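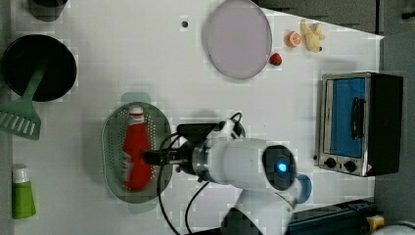 The town of Hevel is thinking about a rule that would make restaurants stop handing out condiment packets unless the customer asks. I am in favor of it, and I think the rule should go further than the draft does.

The draft covers takeout only. A person who picks up a bag of food would get ketchup, mustard or soy sauce on request, and the same goes for plastic forks and napkins. Places with tables could go on filling a basket with packets and leaving it on the counter. I don't see the sense in that. A packet used indoors ends up in the same landfill as a packet used in a car.

I ran the front counter at Grundero, a sandwich shop on the east side, before it changed hands. We bought ketchup by the case and never thought much about it. One June the owner asked us to track what went out the door and what came back on the trays. We set out 2,785 packets that month. A good share came back unopened, and health rules meant we threw those away. The owner switched to bottles on the tables after that. The bottles had to be wiped down at closing, and now and then one walked off with a customer. We still spent less.

The main complaint I hear is about hygiene. People don't like touching a bottle a stranger has touched. They do touch the door, the chair, the menu and the card reader, and then they eat a sandwich with their hands. A pump behind the counter and a small paper cup would take care of anyone who still minds.

The second complaint comes from the owners of small places, and I take it more seriously. Asking every customer what they want slows the line. At lunch we had 30 people waiting on a busy day, and a few extra seconds each would have been felt. But most orders now come in by phone or screen, where a box can be checked. Vudberg, two towns over, has had an ask-first rule for 2 years, and the lunch places I go to there are as full as they ever were.

There is also the drawer. Most kitchens I have been in have one, full of packets saved out of guilt. Koyama, the noodle place near the library, puts three soy sauces in with every order, including soup. I have a bag of them and I am not going to use them. I have asked for none and gotten them anyway, which tells me a polite request does not do much when packing the bag is a habit.

The council should drop the takeout-only language and give shops until their current stock runs out. A warning for the first violation is plenty. I would leave out the fine for now and look at it again next year.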